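Housekeeping Skills, Unit 4
Work surfaces and table power
Handout for students — 03/12/2025

Please read this handout before the practical session. It continues from Unit 3, where we spoke about floors and cables on the floor. Now we go up to the level of the table. The words marked in the glossary at the end will be used in the test in June, so please learn them in the form in which I give them.

1. What we call a work surface

A work surface is any flat top on which a person writes, folds, sorts, repairs or packs. In our course it can be a desk, a kitchen table or a folding table. The rules are nearly the same for all of them. The difference is mostly in how often the surface is used and what is spilled on it.

Before any activity, a surface should pass through four states, and I ask you to remember their order: cleared, wiped, covered, supplied. "Supplied" means that light and power have been brought to it. Students often bring the power first, and then they must wipe between the cables. Please do not do this in the practical session, you will lose marks for it.

2. Clearing and wiping

Clear the whole top, also the corners. Put the objects into one tray and carry the tray away. When you wipe, start from the far edge and come toward yourself in long strokes. The cloth should be damp, so that it leaves no drops. Then go over the top once more with a dry cloth and wait a few minutes.

If there was glue or tape on the table, check with the palm of your hand before you cover it. A small hard spot is difficult to see, but under a thin cover you will feel it each time the pen goes over.

3. Covering

We cover a table for two reasons: to protect the top, and to make small objects easy to see. For the second reason a pale cover of one color is the best choice. Screws, needles, beads and seeds all disappear on a pattern.

In the course room we have the Stara sheets, which are 260 cm long. They must hang down equally at both short sides of the table. Lay the sheet from the middle and smooth it outward with two flat hands. Do not pull at the corners — pulling makes long diagonal folds which are hard to remove.

A few soft creases are permitted. I write this because last year several students spent 14 minutes on one sheet and had no time for the rest of the task. The test is simple: a pencil placed on the cover should not rock, and a sheet of paper should lie flat enough to write on. A sharp fold which stands up must be removed, because a cup can tip on it.

4. Bringing power to the table

There are two common shapes of table power strip. The long bar is known to everybody. The round type has the form of a thick disk, with sockets in its flat top. It takes a compact place on the table and people sitting at different sides can reach it.
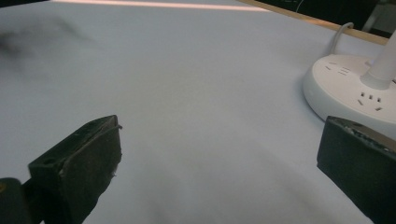 The place of the strip matters more than its shape. Put it toward the far side of the surface and a little away from the middle, so the area in front of the person stays free for both hands. For a table used by several people, the middle is acceptable, but then the cable has to cross half of the table, and somebody will put an elbow on it.

Some points for the practical session:

The strip stands on the cover, never under it. A strip under cloth or paper cannot lose its heat.

The cable leaves the table by the shortest way to the edge, and goes down next to a leg.

Keep all cups and bottles on the other side of the table from the strip.

Read the rating on the strip before you connect anything that heats. An iron, a kettle or a glue gun with high power goes to the wall socket.

Do not wipe the strip while it is connected. Unplug it first at the wall, then use a dry cloth. On white plastic the finger marks show quickly, mostly along the side.

5. Leaving the surface

After the work, go back through the states in the opposite order. Unplug at the wall, take the strip away, wind the cable loosely (not around the body of the strip, it damages the cable at the entry), lift the cover by its corners toward the middle so that the crumbs stay inside, and shake it over the bin. Then wipe the table again, even if it looks clean.

Sheets go into the Zonevora box, flat and not rolled. Torn sheets are put apart and cut for smaller trays.

6. Practical task

You will work in pairs, in the Gowda room or the Matham room according to the list on the door. Each pair prepares one table for a paper craft activity for children. The task gives 100 points: clearing and wiping 30, covering 30, power 25, leaving the surface 15. Bring your own dry cloth. The damp ones are given.

Glossary

Crease — a line in paper or cloth, made by folding or pressing.
Cover — here, any sheet laid over the table top.
Power strip — a block with several sockets and one cable.
Rating — the highest load which the strip may carry, normally printed on the underside.
To smooth — to make flat with the hands.

Next unit: drawers and shallow boxes. Please bring a ruler.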